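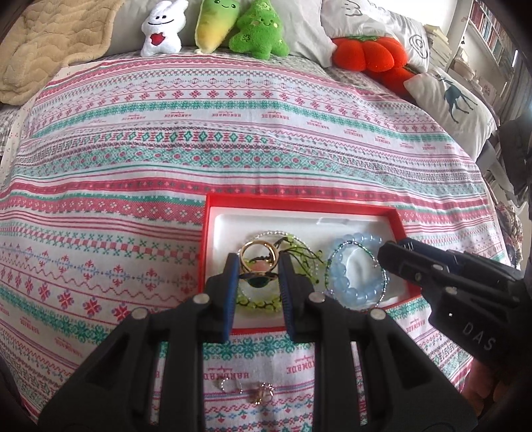 Rings and beads in a red box.

How to pack for 12 days in one cabin bag
By Rhona Moffat
Posted 04/09/2023

Quick one, I've got a train to catch. A few of you asked how I did the June trip to Vedis with just the cabin bag, so this is the method. It's the same every time now. Takes an evening, or an hour if the washing's already done.

Before you start

Check the bag size for every leg of the trip. Every leg. Going out I flew, coming back I had the Sellevix ferry and then a coach, and the coach was the strictest of the lot. Measure the bag full, with the wheels and handle included. A soft bag bulges at the front pocket and that's the bit that gets you at the gate.

Weigh it empty too and write that down somewhere. My old hard case used up a big chunk of the allowance before I'd put a sock in it. Gone to the charity shop.

Then look at the weather for where you're sleeping, as well as where you land. Vedis is on the coast and warm, but we were up in the hills for half of it and I was freezing in the evenings the first year.

Step 1. Get it all out on the bed

Everything you think you want. Don't put it near the bag yet. Shoes on the floor next to it, toiletries on a towel, chargers in a heap. Jewellery, belts, sunglasses, all the small stuff, out where you can see it.

Leave it there while you have your tea. Then go back and be mean.

Step 2. Pick two colours

Mine are navy and a sort of rust. Every top has to go with every bottom, and anything that only works with one other thing goes back in the wardrobe. Sounds dull. It is a bit dull! But you stop thinking about clothes by day three and nobody you meet will have seen them before.

What I took:
Five tops, one of them long sleeved
Two pairs of trousers, one light, one not
One skirt
One dress that can go to dinner
A thin jumper
Rain jacket
Underwear for six days, socks same
Swimming things
Something to sleep in

Jumper and jacket get worn or carried on travel days. Same with the heavier trousers.

Step 3. Shoes, two pairs, no more

One on your feet, one in the bag. Wear the big ones. I wear walking shoes to travel and pack flat sandals, and stuff the sandals with socks or the plug adaptor. Soles facing the outside of the bag, in a shower cap or an old carrier.

If you're going to a wedding then fine, you need a third pair, but something else has to come out for them.

Step 4. Roll or fold

Roll: T-shirts, jersey, leggings, pyjamas, swimming things.
Fold: shirts with a collar, linen, the dress.

Rolled stuff goes along the bottom by the wheels, with the heaviest things lowest when the bag is stood up. Folded stuff flat on top. I use packing cubes but only the cheap thin ones, the stiff kind just take up room. One for tops, one for underwear, leave one empty for dirty washing.

Don't squash the air out with those vacuum bags. They do shrink it but it weighs just the same, and then on the way home you have no hoover and it won't close. Ask me how I know.

Step 5. Liquids

Decant. Small bottles, labelled, because conditioner and sun cream look identical at six in the morning. Check the airport's current rules before you go as they do vary, and the airport you come home through might not match the one you left from.

Swap what you can for solid. Bar shampoo, bar soap, stick deodorant. Dry the bars off before they go back in the tin or you'll have soup.

Sun cream I buy there. Usually dearer, but it's a big heavy bottle and I'd sooner have the space. Toothpaste, half used tube from home.

Step 6. Small things

Rings in a pill box with a lid that clicks. Necklaces threaded through a paper straw and fastened, that stops them knotting. Beads in a little cloth pouch by themselves, as they catch on everything. Take what you'll wear and leave anything you'd cry over at home.

All of that travels in the small bag that stays with you, never in the one that might get taken off you and put in the hold. Same for medicines (in the original boxes), keys, glasses, phone charger, bank card.

Step 7. Papers

Passport, tickets, insurance. I had my cover through Gestorance and printed the page with the emergency number on it, folded inside the passport. Take a photo of the passport as well and email it to yourself. Check the expiry date now, tonight, while your reading this.

Write the address of your first night on a bit of paper. We got to the Dalgleish guesthouse late with a flat phone, and the taxi driver had never heard of it. Paper saved us.

Step 8. Weigh it and walk with it

Bathroom scales, you holding the bag, then you without it. Take one from the other. Aim to be a good bit under the limit so there's room for whatever you buy.

Then carry it up and down the stairs. If you're puffed, take something out. Usually it's the spare jumper or the second book. Vedis has 19 steps from the harbour to the bus stop and no ramp that I ever found, and I was very glad of a light bag.

Washing while you're away

You can't do 12 days without it. I do a proper wash in the middle, at a laundrette or wherever we're staying if they've got a machine, plus a few bits in the sink when needed.

Sink method: warm water, a squirt of whatever soap you have, ten minutes' soak, swish, rinse twice. Roll it up tight in a dry towel and stand on it. Hang up straight away. Thin things are normally dry by morning, thick socks aren't. Bring a length of cord and four pegs.

Check there's a plug in the sink. Often there isnt. A flat rubber one weighs nothing and fits most.

The night before

Bag closed, by the door. Travel clothes on the chair. Charger is the last thing in, so put a note on the door handle or you will leave it in the wall. Bins out, heating off, milk down the sink.

If you remember something after the bag's closed, ask if you can buy it there. If yes, leave it.

Coming home

Dirty stuff in the empty cube, rolled the same as before. Anything breakable goes in the middle inside socks. Bottles you've finished, bin them. Wear the jacket again even if it's boiling.

Going to do one on packing for kids when I'm back. Put questions underneath and I'll get to them at the weekend.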